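Tirnon amplía a nueve centros su servicio de clasificación de fruta y hortaliza fresca

Nota de prensa – Agosto

Tirnon, empresa de logística hortofrutícola, pone en marcha en agosto la segunda fase de su programa Pevitance, destinado a reducir la merma de producto fresco entre la recepción en almacén y la entrega a comercios minoristas. Con esta fase, el número de centros adheridos pasa de cuatro a nueve.
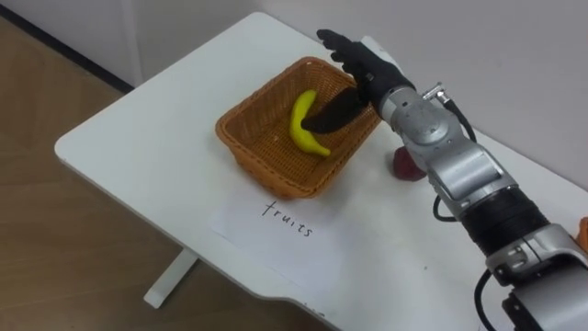
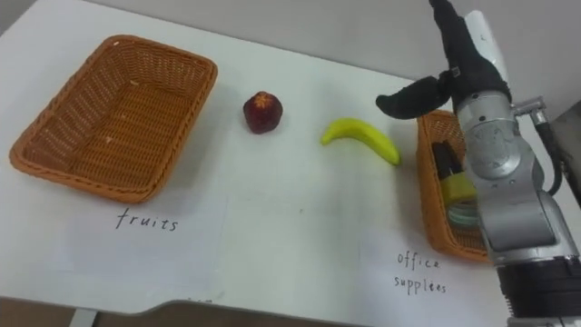
Berenjena, plátano y cestas de mimbre.

El programa establece criterios unificados de calibre, firmeza y temperatura de conservación. Cada lote recibe un código en el muelle de entrada y se asigna a una de tres categorías: venta inmediata, conservación corta o transformación. Durante la primera fase se registraron 3.274 lotes, de los cuales 620 se destinaron a transformación.

Los productos sensibles al frío, entre ellos la berenjena y el plátano, se almacenan por encima de 10 °C y separados de las variedades con alta emisión de etileno. El protocolo fija además una altura máxima de apilado por tipo de envase y un control de humedad relativa por turno.

«La merma se concentra en los cambios de cámara y en las esperas de muelle – dos puntos que hasta ahora se medían con métodos distintos en cada centro», señala Waraporn Thongsuk, directora de operaciones de Tirnon.

La gestión de datos corre a cargo de Dasten, cuya plataforma permite consultar la trazabilidad de cada lote hasta la entrega. Phromma suministra los envases reutilizables, con una dotación inicial de 1.000 unidades para los cinco centros de nueva incorporación.

Los comercios interesados pueden solicitar la ficha técnica del programa al departamento comercial de Tirnon. Las solicitudes recibidas antes del miércoles a las 14:00 se tramitan en la misma semana.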